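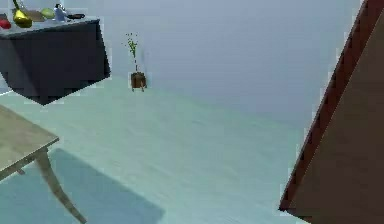 So the Lillance arm got its room in March, and I've been living in the simulator ever since! If you missed the last newsletter, the real arm is still in pieces on my workshop bench (wrist waiting on a new bearing), so I'm teaching it to fetch things on the computer first. The room loads in Jirkier, and the driver I wrote for it is called Tasau, which is 428 lines long and has far too many comments in it.

My first batch was 200 practice fetches, all with the same task – find the bottle, plan a path, grab it, come home. It managed 46. Most of the misses came down to me typing the wrist offset in the wrong units, which I only spotted at one in the morning with a cold cup of coffee next to me.
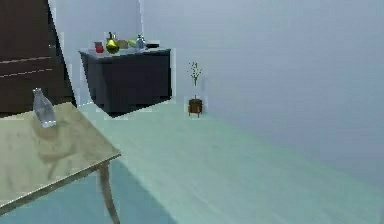 Clear bottle on the near table, dark cabinet and plant over by the back wall.

Next up is moving the start point around between runs, then swapping the tall bottle shape for something squatter. I'm also capping each try at 80 seconds, so I can leave it going while I sand the base plate. If you have a spare Holovko motor board (even one with a dead channel), write back and I'll trade you printed brackets for it!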